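The August clear-out, bedroom edition
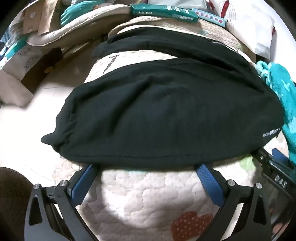
Something black and fuzzy, on top of the quilt for folding.

So I finally did the bedroom! I'd been promising it since June, when Svend Østergaard wrote in with his trick for soft clothes (lay the thing flat on the bed, smooth the wrinkles out with your palm, fold it in half, then fold it in half again) and I thought, fine, I'll try it on the black stuff first. Black knits are the worst in our house. They pick up every bit of lint on the way from the dryer, and they slide off any stack I put them on.

The bed is the best folding table I own – it's the right height if I kneel, and on a white quilted spread I can see a dark sleeve or leg properly. I gave myself 12 minutes a pile and went over every time. Blankets went last, which I regret, as they're bulky and I was tired by then.

Four bags are going to the Vestevell swap on 8/25/22, and there's room in my car for yours if you live on the Nørgaard side. Please fold things first! Last year we had around 200 pieces come in, mostly in knots, and I was still sorting at suppertime.

Next time: the hall closet, if I can get the door open.

Filed under: Home & Tidying
7 comments | 4 shares
© Skemik Neighbors Newsletter | Contact us | Back to top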